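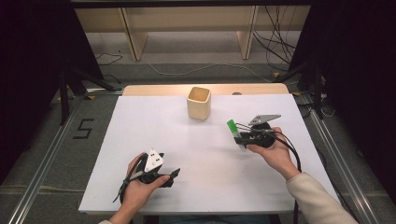 White board on top of a wooden table, keeps sliding + marks on the wood

Shirley Gauthier
Posted August 7, 2019

Hi all, quick one as I'm on lunch. We've got a light wooden table in our work room and a big white board laid flat on it so we have a plain surface to work on. Bought the board from Istora, $389 for two, so not keen to replace it. Couple of problems.

First, it creeps. Lean on one side and the whole thing shifts a bit toward the far edge. Did try a beach towel underneath, made it worse if anything, went all lumpy in the middle.

Second, lifted it last week to clean and theres a dull patch on the wood where one corner sits. Not a scratch, more like the finish has gone cloudy. Is that the board or the towel??

Also small beige cups. We have the little square ones with rounded corners and they skate around on the white like it's ice. Would rather not stick anything permanent on the cups. Floor is grey carpet if that matters. Budget is $60 or so, can go a bit over.

Thanks, Shirley

Tanvir Siriwardena

Rug gripper. The open mesh kind, comes on a roll, cut it with scissors. Do the WHOLE underside, not just strips at the corners or you get a wobble. I paid 40 bucks for a roll at the Plunville hardware place and had heaps left over for drawers.

Careful with the cheap rubbery one on varnished wood though, some of it goes sticky in the heat and leaves a waffle pattern. Had that on my mum's sideboard. Felt first, against the wood, then the gripper on top of that, then board. Bit of a sandwich but it hasnt moved on me.

Cups - wipe the board with warm water and a drop of dish soap, then again with plain water. Ours had a film of spray cleaner on it and everything slid. After that if they still skate put a dot of blu tack under, peels off.

Aigars Lukoševičius

just screw it down

Anwara Saha

Please don't screw it down lol, not if you ever want the table back.

Cloudy patch sounds like damp to me. Was the towel fully dry when it went under? Trapped moisture does that to a lot of clear finishes. Take the board off, leave the table bare for a few days, see if it fades. If not, a bit of furniture wax on a soft cloth, rub along the grain, try it somewhere hidden first. If it's still there by September I'd ask whoever made the table what the finish is before you go at it with anything stronger.

Agree with Tanvir on the mesh. Check the table is level too, carpet can let one leg sink and then everything creeps that way. I put a coaster under the low leg on mine, colour almost matches.

Shirley Gauthier

Towel was "mostly" dry, so that'll be it. Board is off and leaning on the wall. Getting the mesh and some felt Saturday, ta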